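Back from Brondbridge by five, feet aching, and straight into the toy boxes because I'd promised myself I would get them done before the end of May. I tipped the lot out on the bedroom carpet and then had to sit down with a cup of tea and look at it all for a bit. How does one flat hold so much felt?

The play food is the worst of it. I bought the first bag at the Afolabi shop for 26 pounds, which I thought was steep at the time, and it's been breeding ever since. Felt peas, felt toast, a fried egg gone bobbly on one side. I've been putting it into the old Clekomska biscuit tins, and I got quite carried away making labels — one for breakfast things, one for veg, one for sauces and bits. The sauces tin has hardly anything in it, but I do love the ketchup. It's a fuzzy red packet with a little tomato and a curly green vine sewn on the label, and somebody must have sat there and worked out how to do those tiny leaves! I can't throw that out. The mustard can go, it's lost its stuffing.

I gave everything a going over with the lint roller (used up nearly a whole one) and sponged the worst of the toast. The fried egg is soaking in the sink and I'm not hopeful. The charity pile is bigger than I expected, mostly wooden fruit and that awful till that beeps. I kept the till drawer for buttons.

Still to do: the dressing-up basket, the jigsaws, and the bag from the Drarilia market that I haven't dared open. I know there's a 100-piece puzzle in there with bits missing, and I paid actual money for it.

Beans on toast for supper, real ones. I ate them standing up at the window sill — the table was covered in tins and I wasn't about to move them.
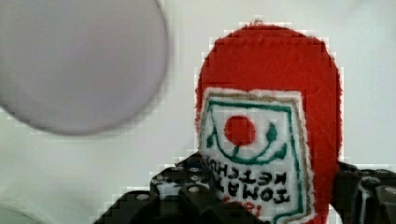 Anyway, bed soon. I'll check on the egg first, and I must remember to get another lint roller tomorrow.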